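Chapter 4
Trays, Liners and the Problem of Small Loose Things

Learning objectives
By the end of this chapter you should be able to tell a tray from a shallow box, choose a liner for a given set of parts, and lay out a work surface so that whoever comes after you can find everything without ringing you at home.

In June, a toy repair workshop called Litedley lost a draughts piece. It was not a valuable draughts piece. It belonged to a set that had come in for a new hinge on the box, and the customer, a retired surveyor, wanted it back with the same number of pieces he had handed over, which he regarded as a modest request. Kwaku Agyeman, who was then in his first month at the bench, spent most of an afternoon on his hands and knees. The piece was eventually found inside a roll of masking tape, standing on its edge, where it had presumably been very comfortable.

The workshop's incident book gives the matter a single line, dated 4 Sep 2018, by which time the customer had written twice. Under "cause" somebody has entered "round". We could close the chapter at that point and most of you would have learnt the main thing. The syllabus, however, asks for more.

4.1 Why things roll away

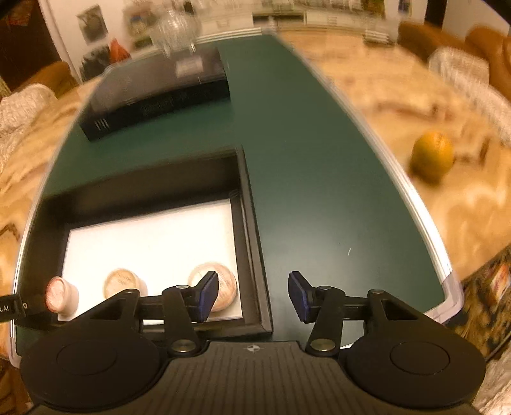

Small turned parts are the worst behaved items in any workshop. A square block stays where it is put and asks nothing of you. A disc will lie flat for weeks, then get bumped onto its edge and leave for the far side of the room. The short cylinder is worse again, as it is nearly as happy on its side as on its end, and an absent-minded person will set it down either way. A tray with proper walls deals with all of these, and it does so whether or not you are paying attention. Note the white lining in the black tray: pale wooden-looking pieces are easy enough to pick out against it, but a fleck of dark grit or a stray black screw would show up at once, and those are usually what you need to see. The green board underneath marks off the working area from the rest of the tabletop. Anything on the board is part of the job. Anything on the tabletop is somebody's lunch.

Students often ask how deep a tray should be. The traditional answer is "deeper than the part", which is sound as far as it goes, though a tray can be so deep that retrieving a counter becomes a kind of fishing. For most turned pieces a wall of 15 millimetres is plenty. At Litedley they went to 43 after the draughts business, and Sena Owusu, the bench supervisor, still has to tip hers up to get the last piece out.

4.2 The case against the biscuit tin

Every workshop has a biscuit tin. It contains 100 small things, no two of which are related, and a rubber band. Its defenders will tell you they know exactly what is in there. Ask them to name the colour of the rubber band.

The tin fails as storage in two ways. Its contents pile up, so that the part you want is always at the bottom, and its lid hides the pile, so that you feel tidy while it happens. An open tray has neither fault. It looks as messy as it is.

Exercise 4.1 on page 131 asks you to empty a tin of your own choosing onto a lined tray and sort what you find. Allow longer than you think. Put the kettle on first.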